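Call for Participants: Review Panel for the Vulleck Home Simulation Kit

Trudlow invites applications for a paid review panel on the Vulleck kit, a software package used to plan and test the movements of household robots in simulated rooms before any hardware is switched on. The panel will begin work in April and will be conducted entirely online. Applications are open as of March 22, 2022, and will be accepted until all places are filled.

Background

Vulleck is offered to training centers, small robotics firms and repair shops that need to check how a mobile robot will behave in an ordinary home. The current release contains 157 room layouts and 461 furniture and household models. Customers may load a robot model of their own or use one of the 2 base models supplied with the kit. Trudlow is now preparing the next release and wishes to collect independent opinions from people who did not take part in its development.

Participants will work in furnished rooms of the type sold with the kit, with plank floors, painted walls, storage cabinets and framed pictures. They will be asked to set up short tasks, run them, and record where the results differ from what they would expect in a real home.

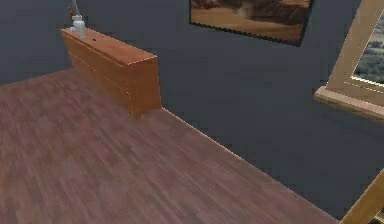 Each participant will complete two review periods. The first covers installation, the user guide and the placement of furniture. The second covers route planning, surface materials and lighting. A written report is due at the close of each period, using the form provided. Reports should state plainly which step was being carried out, what the software did, and how serious the reviewer considers the problem to be. Positive findings should also be recorded.

Who may apply

Applicants must be at least 18 years of age and able to write clear reports in English. We welcome applications from technicians, teachers, interior planners and students in technical programs. Experience with simulation software is helpful but is not required. At least one group of reviewers will be made up of people who have never used a product of this kind.

Applicants must have regular use of a desktop computer with a dedicated graphics card. Current employees of Trudlow and of its distributor, Sadowski, are not eligible, nor are members of their immediate households.

Payment and terms

Participants are paid a fixed fee for each accepted report. A license for the kit is provided at no charge for the length of the panel. Unreleased parts of the software are confidential, and participants will be asked to sign an agreement to that effect before access is granted. Reviewers may withdraw at any time and will be paid for reports already accepted.

How to apply

Please send a short letter of interest, a résumé and a description of your computer to Soo-ah Cha, Panel Coordinator, through the contact page of the Trudlow website. Write "Vulleck review panel" in the subject line. Questions about technical requirements should be directed to Jessie Cowie in Product Support.

Applicants selected for the panel will receive a written offer and installation instructions. Personal information submitted with an application will be used for selection purposes only.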